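Condar turns down the music and fills the 6 a.m. class

Gym chain Condar has spent the better part of a decade making its group classes louder. In May it tried the opposite, and the waiting list for the early class at its Lundgren Street club is now longer than the class.

The format is called Praseo. It runs for 45 minutes, uses a mat and whatever dumbbells you can be trusted with before breakfast, and has no music at all. The instructor talks at the start, talks a little in the middle and otherwise leaves people to the sound of their own breathing, which several members described to us as the hardest part of the workout.

Condar put 116 places on sale across its first fortnight of Praseo sessions, expecting to fill half. All of them went in two days, a pace the company last saw when it accidentally priced its sauna pass at a dollar.

"We had a whole launch campaign ready to go," said I-hsuan Wei, who heads group programming for the chain. "There was a playlist. Somebody had to point out the problem with the playlist."

Wei came up with the idea after a speaker failure at the Kuta club last winter. The instructor that morning had no microphone and no backing track, and carried on anyway with a stopwatch and a fairly commanding voice. Feedback scores for the class were the best the studio had recorded all season. Management's first response was to order better speakers. Its second, a few weeks later, was to ring Wei.

Not everyone has been won over. Instructors on the existing timetable are used to working to a beat, and some have found 45 minutes of near silence a long time to stand in front of a room. Condar now runs a short training module on the subject, covering cueing, pacing and what to do when someone's phone goes off. (Keep counting. They know who they are.)

There is also the matter of the walls. The studio at Lundgren Street shares one with the cycle room, where the 6 a.m. crowd favours nineties dance at a volume normally associated with airports. For the first week, Praseo members did their slow squats to a faint but unmistakable bass line. The cycle class has since been moved to 6:50, and the cyclists have let it be known at the front desk that they would like their old time back. 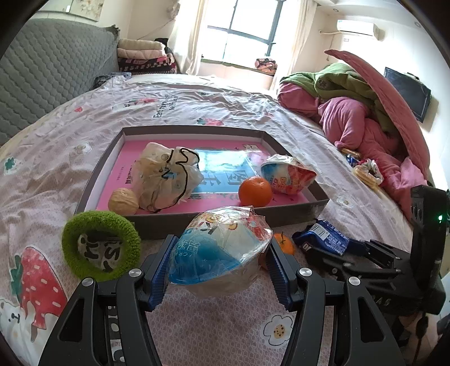

What it costs

Praseo is included in Condar's full membership. Off-peak members can add it for $8 a class, and casual visitors pay the usual drop-in rate. Bookings open a week ahead on the club app and close two hours before the session, though at the moment "close" is a generous word for something that tends to be full by lunchtime on the first day.

Cancel late and you lose the credit, as with any other class. Arrive late and you will not be let in, as with no other class. The studio door shuts on the hour and stays shut. One member, who was left in the corridor with his mat on his very first attempt, told us he thought the policy was harsh but had been early ever since.

What comes next

The chain plans to offer Praseo at all of its clubs by spring, starting with Kuta, where the speakers have now been repaired and will be switched off again. Wei's team is also looking at a lunchtime version for office workers, cut down to half an hour, and a gentler one for older members, who have apparently been asking for less music since the day the place opened.

A members' survey sent out at the end of the trial drew almost 500 replies. Most asked for more sessions. A fair number asked whether the quiet could be extended to the weights floor, and in particular to the gentleman who announces each of his lifts. Condar says it is not in a position to comment on individual members but that the feedback has been passed along.

As for the unused playlist, it has found a home with the cyclists, who say it is a bit slow.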